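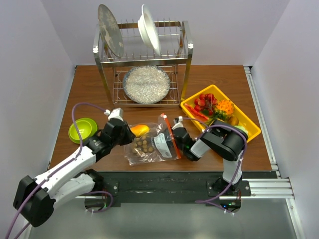
Posted by Krajewska Shared Workshop, Wed 10 September
Filed under: Home and workshop builds > Two-arm benches
3 replies

Right arm stops responding when working over the basket; zip bag also slipping

The Krajewska Shared Workshop is building a two-arm bench for practising ordinary kitchen tasks, such as putting away crockery, sorting produce and closing food bags. Both arms are mounted at the front of the table and reach over it towards the back. The bench is run by members in the evenings and has been in regular use since June. We would be grateful for advice on two faults, which may or may not be connected.

The first concerns the right arm. When it folds back over the yellow basket and then turns towards the middle of the table, the wrist and gripper sometimes stop responding. The remaining joints hold their position. Restarting the control program restores the wrist, and the arm may then run for the rest of the evening without trouble. The purple cable on this arm passes over the edge of the basket and round the elbow before dropping towards the base. The left arm has its cable laid along the forearm and over the elbow, and it has not shown the fault.

The program keeps a log. Of 2,736 movements recorded since the counter was last cleared, 18 ended with the wrist lost. All of them were on the right arm. We have exchanged the gripper for our spare and the fault remained.

The second fault concerns the zip bag. The task requires one gripper to hold the bag on the left, beside the contents, while the other takes hold of the red-orange strip on the right and runs along it. The bag turns on the table as soon as the right gripper begins to pull. Raising the gripping force on the left has helped slightly, but members are reluctant to raise it further when there is fruit close to the fingers.

The arms are driven through a Plukitix control board, one board to each arm. The supply was bought with the boards. We should prefer not to move the arm mounts, as both were aligned with some care and the front beam has been drilled to suit. The positions of the basket, the dish rack and the green dishes may be changed if necessary, although we would wish to keep everything within reach of at least one arm.

Clitiritz Makers' Group

Move the basket further back and try again. We had the same thing with a toolbox lid. The cable catches and pulls the plug at the wrist.

We cannot help with the bag.

Stuvex Bench Forum Desk

The fault as described is consistent with a connector being disturbed at the wrist, and the previous reply may well be correct. We would nevertheless advise against moving the basket as the first step. Doing so may hide the fault without showing where it lies, and it would be likely to return when another tall object is placed on that side.

We suggest the following order of work.

Switch off the supply and support the arm by hand before touching any connector. Arms of this size will fall when power is removed.

Inspect the plug at the gripper end of the right cable. Check that it is fully home and that no wire has drawn back from its crimp. Repeat this at the elbow, if your cable is joined there.

Refit the cable along the forearm in the same manner as on the left arm, with a soft tie on each side of the elbow. Leave a free loop at the joint itself. The loop should be long enough for the elbow to close completely without the cable becoming tight. Ties should be loose enough for the cable to slide a little.

Still with the power off, move the arm by hand from fully folded to fully extended and turn the wrist to both ends of its travel. Watch the plug throughout. If it moves at all, the loop is too short or the nearest tie is in the wrong place.

Restore power and run the arm over an empty area of table for 300 movements. If the wrist is not lost, replace the basket in its present position and repeat. Should the fault appear during the first run, the cable route is not the cause and the cable itself should be replaced.

Please also compare the supply voltage at the wrist when the gripper is closing hard. A drop at this moment can produce the same symptom, and the increased force mentioned in your message would make it worse. The left arm would be expected to suffer first in that case, which counts against this explanation, but the measurement is quickly made.

Fen Lane Tool Library

We wish to add a note on the bag only.

Our members found that pulling on the strip while holding the far side of the bag will nearly always turn it. The two grippers are too far apart and the contents act as a pivot. The holding gripper should take the bag close to the end of the strip where the movement is to begin, and the other should travel away from it. In our case this meant reprogramming the left arm to reach further across, and checking that the two wrists could not meet.

A thin rubber mat beneath the bag was also of use. Ours is a drawer liner cut to size and held with tape at the corners. A bare tabletop offered very little grip to the plastic.

Finger pads made from the same liner lasted 4 weeks and then began to peel.

Krajewska Shared Workshop (original poster)

Thank you to all three groups. The cable on the right arm has been refitted with ties on either side of the elbow, and the plug no longer moves when the arm is taken through its travel by hand. The longer run without the basket is booked for the next open evening. The voltage has not been measured, as our meter leads are on loan.

The bag will be attempted again with a mat once the cable test is complete. Could the Fen Lane Tool Library please confirm whether its mat covers the whole table or only the area under the bag?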